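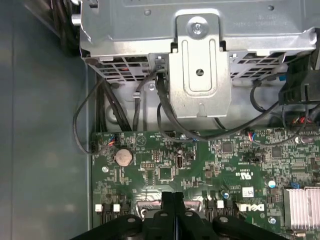
House rules for robot work inside open computers

The Hulstead bench has operated under written rules for two years. Since April the rules have covered arm work on desktop computers as well as the older belt-fed tasks, and several readers of this blog have asked for the text. I am publishing the parts that other benches may find useful, with short notes of my own. The full document remains with Barbara Borkowska, who approves all changes to it.

Before the arm is enabled

1. The computer is disconnected from the wall, and the power button is held down for 30 seconds.
2. The operator states aloud which part is the target. On a crowded board the coin cell, the small wire connectors and the memory slots are all within a short reach of one another, and "the connector on the left" is not an acceptable target name.
3. Cables that cross the approach path are either tied back or entered on the job sheet as obstacles. A loop of cable that hangs over the board is always entered, even when the planned path clears it.
4. The fingers are closed for travel and opened only above the target.

Rule 4 was proposed by Zdzisław Ostrowski after our first trials with Tira, the planning software we use. It was adopted without objection.
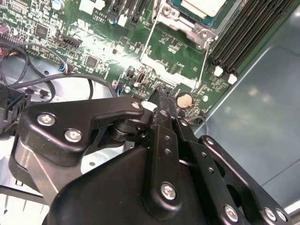 During the work

The wrist view is to be watched for the whole of the approach. It shows the fingertips well and the linkage bars in part, but it does not show what is behind the hand. For this reason a second view from the side is required, and the operator must be able to see both without turning away from the stop button.

Contact with the processor socket or its lever is not permitted under this rule set. Work on the socket has its own sheet - ask for the Jasińska sheet by name - and requires a second person.

If a finger touches any part other than the target, the run is stopped, the arm is raised straight up and the contact is logged. The log now holds 202 entries. Most of them are minor, and all of them are kept.

Placement of the computer

The case lies on its side with the open face up. It must rest fully on the platform. The fixture tray is placed beside the case and never under it. Hand tools belong on the desks behind the platform for as long as the arm is enabled.
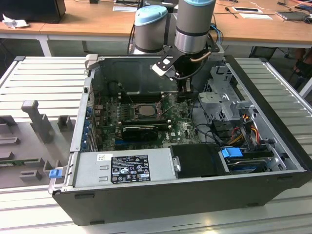
Page last changed: May 3, 2018

The change concerns the tray, which the previous version did not mention. A separate section on hard drive carriers is in draft. Comments from the Nonudano group have been received and will be answered in writing before that section is posted.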